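Undildale Balcony Laundry Notes

README, April edition

Welcome! Undildale is a small collection of notes and pictures about drying clothes on an apartment balcony: what gets hung, what it hangs from, and how it gets there from the basket. I love this subject more than is reasonable, and I hope a bit of that rubs off on you.

What's inside

- notes/ has 15 short write-ups, one per garment type
- pictures/ has the balcony views, unsorted
- words.txt is a list of 100 laundry terms with spellings we agreed on (it's "drying rod" throughout, please)

Trousers were the first garment I wrote up, and they're still my favorite. Hung lengthwise they take up so little of the rod, and the pocket is the part to check before you bring them in.

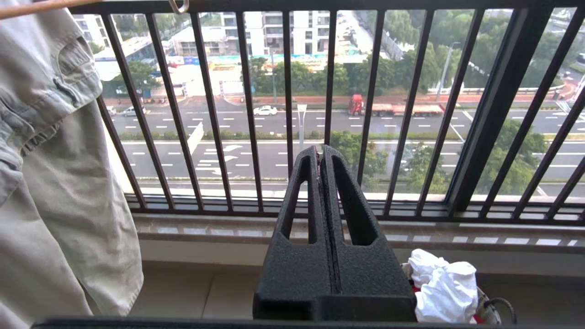 Light-colored trousers, most likely, on the drying rod by the balcony railing.

T-shirts go on hangers. The write-up covers thin wire ones and the thicker molded kind, and it has a long section on getting a hanger in from the hem so the neckline doesn't stretch. Try it once and you'll never go back!

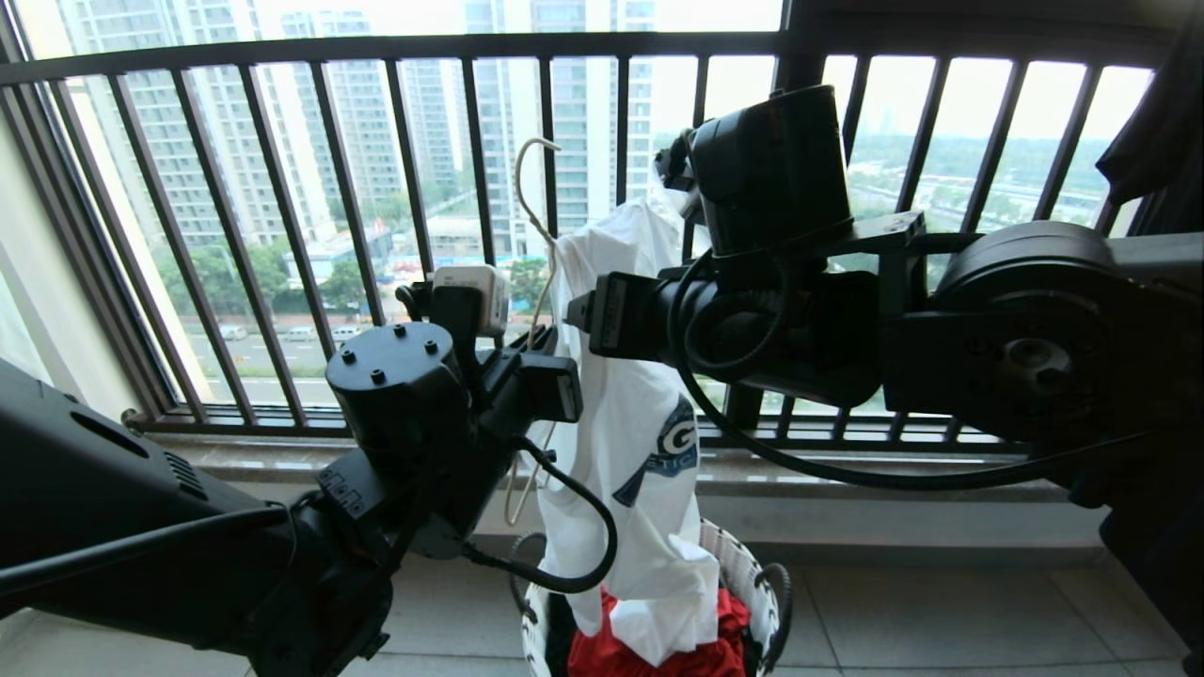 Should a T-shirt be shaken out before it goes on the hanger?
One good snap from the shoulders is plenty. It loosens the folds, and the side seams fall straighter as the shirt dries.

Garment names follow the Pristov list, with 7 additions by Kári Hviid (mostly kinds of sock, and all of them welcome). If you spot a name that doesn't match, open an issue and quote the line from words.txt.

The write-up on balconies themselves is newer and still growing. Railings, ledges, floor tiles and curtains all get a paragraph.
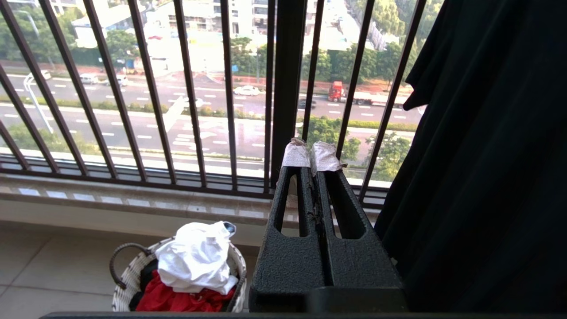

Curtains got the longest paragraph, mainly on keeping a heavy one pulled well clear of damp sleeves. I'd love more notes on stone ledges too, especially how people wipe them down after a windy afternoon.

Known gaps

Bedding is missing completely. Wool is half done.

Contributing

Send plain text, one garment per file. Short is fine, and so are strong opinions about clothespins.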